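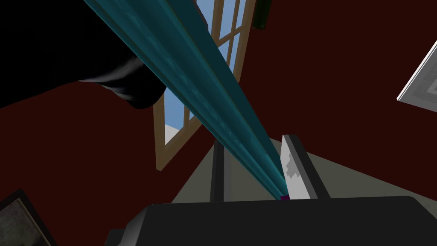
2 min read

storeck-sim-rules

House rules for the Storeck kitchen renders, gripper view. Read before you add anything. Used by Andura and Gruda, same rules for both.

Scope
Simulated only. 305 episodes, 89 held back for testing. Don't mix in real footage, Pickering has its own repo for that.

Labelling
Teal bar = "bar". Magenta spot at the end = "tip", always its own label, even when it's tiny.
Window, walls, frames = background. Leave them alone.
Big dark shapes: "unknown" unless another view settles it. No guessing.
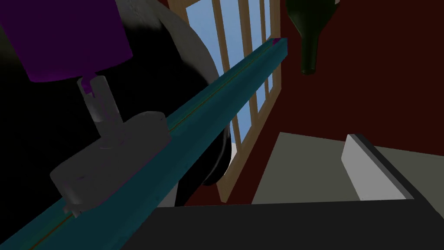
By the Storeck sim team

Occlusion
If the bar crosses somthing, label both. Bar goes on top.
Window behind bar: one object, not two halves.
Purple block and grey fitting go under "mount" for now. Might split in July.

Before you merge
Run the checker. 90 or over passes, anything less goes back.
Don't rename old files. Numbering stops at 1873, carry on from there.
Changed a rule? Say so in the changelog, seperate commit please.

Last edit 28 April 2018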